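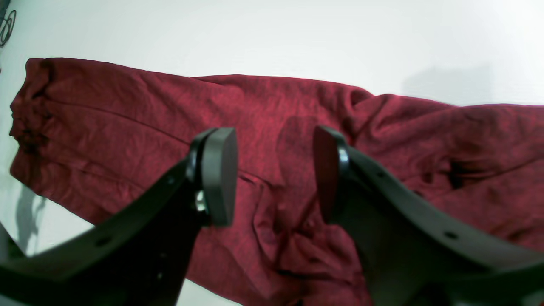 Flying with Umari: your questions

Which cities do you fly to?
Dostier is our hub, and from there we go to Badawi every day, all year. Zukutham joins the map in December, and we can't wait! It's a 348-mile hop over the lakes, so ask for a window seat.

How many bags can I bring?
One carry-on and one small personal item are included in every fare. Checked bags can weigh up to 49 pounds each. Skis count as a regular bag (yes, even the long ones).

Can I change my flight?
You sure can, up to two hours before departure. Log in, pick a new time and pay any difference in fare. 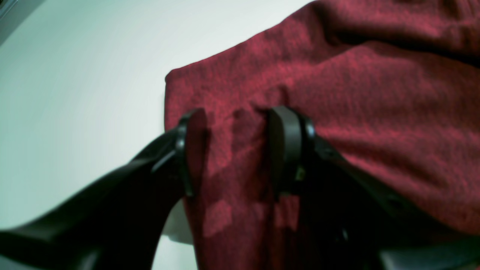 Deep red knit, close up

Do I earn points on short flights?
Every flight earns, even the shortest. A round trip to Badawi brings in around 600 points, and they never expire as long as your account is open.

Can I connect to another airline at Dostier?
Yes, but for now you'll need to pick up your bags and check them again. Hala Fawzy and her airport team are working hard on through-checking, and we'll post the news on this page the minute it's ready.

Are pets welcome?
Small cats and dogs fly in the cabin with you. Call us first to save them a spot!

Last updated December 27, 2018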